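Proyecto Trinora: informe de avance para Tavton
2024-03-06
Responsable: Annag Matheson

En este periodo hemos trabajado en la tarea de recoger y clasificar objetos pequeños, primera del bloque doméstico. Se han registrado 425 intentos de los 2505 previstos. Keir Nisbet ha terminado el protocolo de anotación y Wilma Rennie revisa los fallos a medida que llegan.
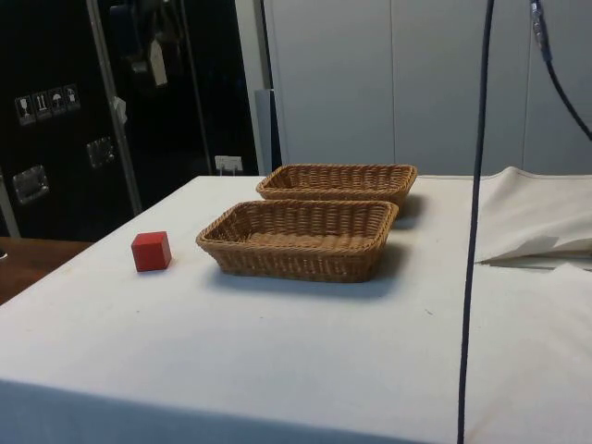 La clasificación sigue siendo más lenta que a mano. El sistema tarda 25 segundos por objeto y todavía no distingue bien cuándo un recipiente está lleno. Por eso seguimos con el montaje más sencillo: un cubo rojo sobre mantel blanco y dos cestas de mimbre iguales, una detrás de otra. Como la de delante tapa parte del borde de la otra, el destino hay que indicarlo por posición. Con ropa doblada no hemos obtenido resultados que valga la pena presentar.

Gasto: sin desviaciones. Queda pendiente la factura de Teline.

Próximos pasos: 13 objetos nuevos, entre ellos cubiertos y pinzas de tender. Lachlan Cairns prepara la prueba en tienda para mayo, con reposición de un solo estante. No prevemos trabajo sin supervisión en esta fase.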